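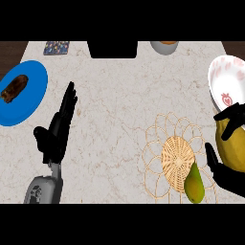 Bevham's stewarding coordinator puts the crowd on the Szewczyk bridge at 700 when officers closed the northern exit. "Our log has the closure at message 3005," she said. "The southern exit stayed shut for another 20 minutes."
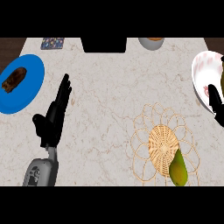 The police order permitted containment for up to 90 minutes, subject to review. She has asked for the review notes. "We have the start time and the signature. The entries between them are blank." A reply is due in November.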